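Bottles, Jars and Tumblers: Your Questions
Mindton Swap Table, help pages

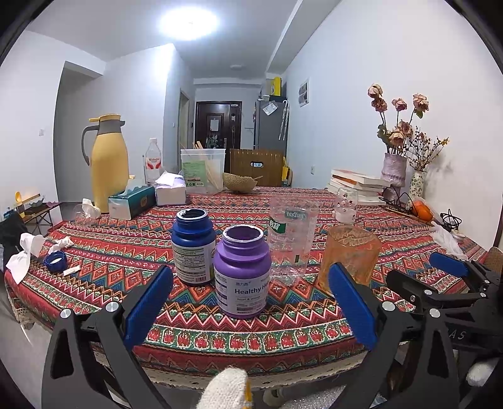

Open bottles, a clear container and a tumbler on the patterned cloth, with the book stack at the back.

We love this page, because every question on it came from somebody who turned up with a carrier bag of empties and wanted to know what on earth to do with them. Last year 543 containers came across the table, and we'd love to beat that! Have a read before you come along.

What do you take?

Small household containers with a good wide mouth: supplement bottles, clear plastic tubs and canisters, drinking glasses, tumblers in any colour. The purple and dark blue bottles are great favourites, and the see-through orange tumblers go fast too (they look gorgeous on a windowsill). Books are welcome all year round.

Can I bring bottles that still have something in them?

Please don't. Tablets, capsules and powders need to go back to a pharmacy, even if they're well in date. We only take empties.

Do the lids have to come too?

No, capless is fine! Plenty of people want an open bottle for pens, paintbrushes or a few stems from the garden. If you do have the lid, wash it and pop it in the lid tin by the door. You might make somebody's day.

There's a white ring around the mouth of mine. Is that a problem?

Not at all, it's very common on supplement bottles. Try warm soapy water and an old toothbrush, working round the inside of the lip and down over any ridges on the shoulder. If it's stubborn, leave the bottle upside down in a bowl of warm water with a spoonful of bicarb for 4 hours and have another go. Let it air dry overnight with the mouth facing down.

Should I take the labels off?

Up to you. Some of us adore a good label, and the ones in other languages get picked up and admired all morning. If you'd like yours plain, soak it, peel from a corner, then rub a little cooking oil over whatever glue is left. Printed glasses are another matter: wash those by hand and keep the scourer well away from the pattern.

Can I keep food in what I take home?

Glasses and tumblers, yes, after a proper wash. We'd say no for the old supplement bottles. Keep them for buttons, seeds, beads, screws, that sort of thing.

How big is too big?

Anything over 400 millimetres tall tends to topple, so leave those with the Bemar branch, where they have proper shelves.

Where did you get the tablecloth?

We get asked this more than anything else! The bands of diamonds and zigzags, the red tulip shapes, the cream lace trim along the edge... we're a bit in love with it as well. It came from a house clearance in Huet and it isn't up for swapping, sorry. Do put damp things on the draining rack first, and mind the lace when you lean over.

Do I have to bring something to take something?

No. Take what you'll use, and bring something another month if you can.

When are you open?

From 10 in the morning until 1, every month except January. The Brirov table keeps its own hours, so check the notice on their door before setting off.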